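**Sovinico Assembly Services** · Mar 27, 2026
*A thread on packing wire harnesses in divided cartons*

**1/** Sovinico has revised its packing guidance for small wire harnesses. The new text applies to all outgoing cartons from the assembly hall and replaces the sheet issued in September. The main points are set out in the posts that follow, for the benefit of customers and of colleagues at our partner sites.

**2/** The guidance covers short harnesses of thin insulated wire with small plastic connectors. Longer looms, and anything with a metal bracket fitted, continue to travel in trays under the existing instructions.

**3/** Each harness is to be coiled by hand into a loose loop and placed in a cell of its own. The connectors should lie within the coil or beside it, never across a divider. A coil that stands a little above the cardboard is acceptable, provided that the layer sheet can still be laid over it without pressing on the connectors.

**4/** Cells may be filled in any order. Earlier guidance asked packers to complete one row before starting the next. Ravindra Rastogi, who leads the packing section, has withdrawn that requirement, and a carton may now stand part filled while work continues.

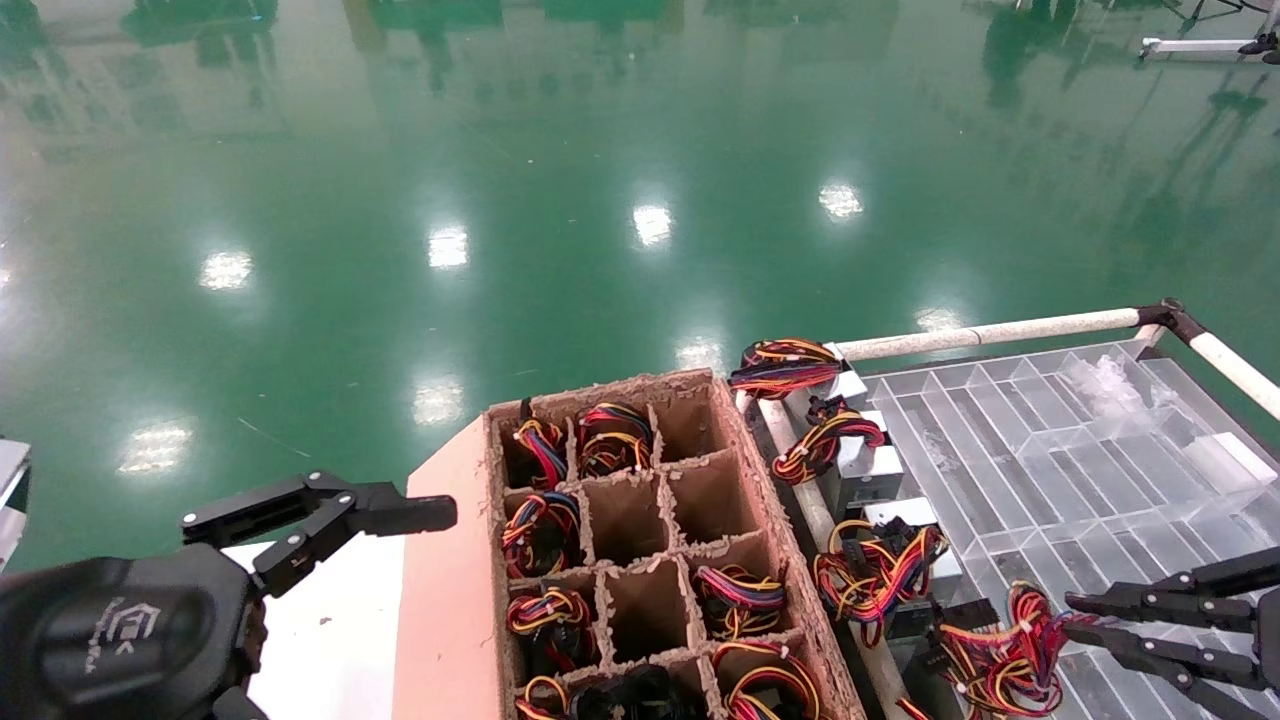

**5/** Dividers are plain corrugated card. Cut edges are often rough and shed a fine fibre, which can settle in an open connector. Packers are asked to tap the divider out over the waste bin before it goes into the carton. Dividers with a torn wall should be set aside for recycling. They should not be mended with tape.

**6/** Cartons are packed on a flat, clean surface at all times. They are not to be packed on the floor, on a trolley or on top of other cartons. Where a board is placed under the carton, it should lie flat and extend beyond the side from which the packer is working.

**7/** Several readers have asked about colour. The wires in the present range include red, yellow and black. Colour identifies the circuit and has no bearing on the cell in which a harness is placed. Questions about circuit colours should be sent to the drawing office, for the attention of Hui-mei Liu.

**8/** Where harnesses arrive from a supplier in a single open box, they must be separated before they are packed for despatch. Lift one connector, follow its wire back to the coil and ease the bundle free. Pulling on the wire strains the crimp, and the damage may not show until the part is fitted. A harness that will not come free easily should be left until its neighbours have been removed.

**9/** Tables used for sorting are to be kept clear of tools, cloths and loose fittings. These belong on the shelving beside the work area. The box being sorted may stand at the corner of the table, with its flap folded back.
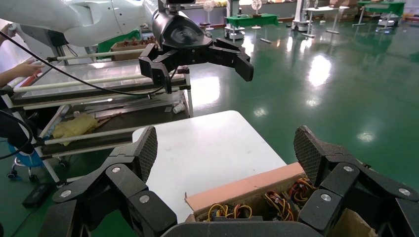

*Wire harnesses in an open box at the corner of the work table.*

**10/** The following limits apply to finished cartons:

- No more than 3 layers of dividers in one carton.
- No more than 400 harnesses on one pallet.
- One layer sheet between each pair of layers, and one on top.

**11/** Customers who receive fewer than 2000 harnesses a year may ask for single-layer cartons at no added charge. The request should be made with the order. It cannot be met once the carton has been closed.

**12/** Plorkmont and Tseng have both confirmed that they will accept the revised cartons at goods-in. Ovix has asked for a short trial, and Lamduan Kongkaew will write to their stores team with the details.

**13/** Empty dividers may be returned with the delivery driver if they are flat, dry and tied in bundles. Layer sheets are not collected and may go into ordinary card recycling.

**14/** A printed copy of the guidance will be placed at each packing table. Copies of the September sheet should be taken down at the same time. Corrections and comments may be left as replies to this thread, or passed to Ah-rin Won at the despatch desk.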